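Section 5. Comparing grippers on a two-arm bench

Read this section before you unbolt anything. It assumes both arms are mounted on the front rail, the controller is talking to them, and you have finished the homing routine in Section 4. If you skipped homing, go back and do it. The arms don't care how busy you are.

The purpose of a comparison is to find out which gripper suits your work. Most people already have a favorite before they start, usually the expensive one. The steps below are arranged to get in the way of that.

5.1 What you need

Two grippers to compare. The Bristex parallel gripper and the Jetell wide-jaw gripper are used as examples throughout, but any pair that fits the Memico wrist plate will do.

A few small blocks and at least one flat, awkward object. A small whiteboard with something written on it is good for this. It is thin, hard to get under, and the writing shows at once if a finger has dragged across it.

Cable ties. More than you think.

A notebook, or whatever you use in place of one.

5.2 Fitting the grippers

1. Park both arms and switch off motor power at the controller. Wait for the status lights to go out.

CAUTION: An arm without power is an arm without manners. It will drop as soon as the brakes are released. Hold the upper link with one hand before you touch the brake button.

2. Remove the four wrist screws and lift the old gripper straight off. Do not twist it. The connector behind it was not designed by an optimist.

3. Seat the new gripper on the wrist plate and start all four screws by hand before tightening any of them.

4. Plug in the gripper cable. It goes in one way only. If you are pushing hard, you have found the other way.

5. Route the cable along the long link and tie it, leaving a generous loop at the wrist and another at the elbow. Move each joint by hand through its whole range and watch the loops. A cable that is tight at one end of the range will be pulled tight there again and again, until you buy a new one.

NOTE: Loops that look untidy are fine. Loops that can catch on the rail, the other arm or your sleeve are not.

6. Restore power and open the Grippers page in the Ogbonna controller software. Pick the model for each arm from the list. The software will not guess, and it will not complain if you choose wrong. It will simply close the fingers to the wrong width with complete confidence.

5.3 Setting force and speed

1. Set both grippers to 59 percent force. This is a starting value, chosen because it holds a light block without marking it.

2. Set arm speed to 2 on the speed dial. You may go faster once you have a full set of results and a reason.

3. Close each gripper on nothing, then open it. Listen. A soft click at the end of travel is normal. A grinding noise is a message, and you should read it before going on.

4. Save the settings under a name you will recognize in February. "Test" and "test new" have already been used by someone.

5.4 Running the trials

1. Put one block within reach of the left arm and lay the flat object between the two arms, at an angle to the rail. Setting it square makes life easy for the gripper and tells you very little.

2. Start with the left arm. Bring the fingers down over the block with the gripper open and stop just above the table.

3. Keep the right arm clear while the left one works. Swing its elbow outward and leave its gripper open.

CAUTION: The collision check knows where the links are. It does not know where the cables are. Watch the cables yourself.

4. Close, lift, hold for 5 seconds, and put the block back down. Write down the result before starting the next attempt. Memory is kind to whichever gripper you like.

5. Turn the block a little between attempts. A gripper that only works on parallel edges will be found out early this way, and better on the bench than in front of a customer.

6. Do 87 attempts per gripper. Smaller runs tend to flatter both of them.

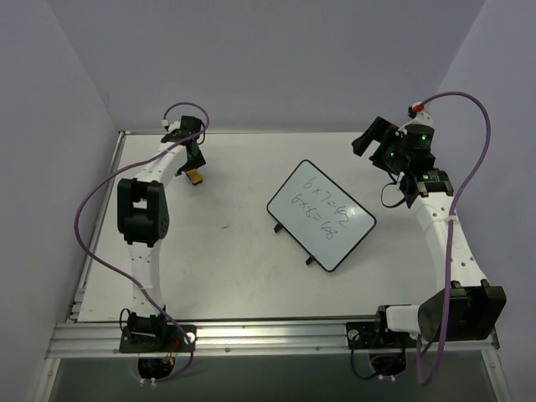 One reader of the earlier edition, Pilar, wrote to say that she gets more useful numbers by swapping the grippers between arms halfway through, as her left arm had always been a shade more accurate and had been making a dull gripper look clever. We tried it and she is right. The swap is now step 7, and we would like it known that we put up a fight.

7. After the last attempt, exchange the two grippers and repeat steps 1 to 6. Yes, all of them. Run the homing routine again first.

8. Repeat the whole set with the flat object. Try for an edge, then a corner. Expect a much lower score. If you get a perfect one, check that the log is recording the right arm.

5.5 Reading the results

Sort failures by kind before you add anything up. A block that slips during the hold usually calls for more force or fresh finger pads. A block that gets nudged away as the fingers close is more often a matter of alignment, and no amount of force will help it – though people do try.

If the scores follow the arm when you swap grippers, your problem is in the arm. See Section 7. If they follow the gripper, you have your answer, and you may now defend it in a meeting.

If both grippers score the same, keep the one whose screws are easier to reach.

NOTE: Finger pads wear. Results from new pads and results from old pads should not be put in the same table, however nice the table looks.

5.6 Putting things back

1. Park both arms, switch off motor power and wipe the fingers with a dry cloth.

2. Check each cable tie. Trim the long tails if they hang near a joint.

3. Export the log and copy it somewhere other than the controller. The controller clears old logs when it runs short of space and does not mention it.

Section revised July 22, 2025

Related items
Homing the arms on a shared rail
Cable routing for the Memico wrist plate
Replacing Bristex finger pads
Jetell wide-jaw gripper: known faults
Ogbonna controller: exporting logs
When one arm is better than the other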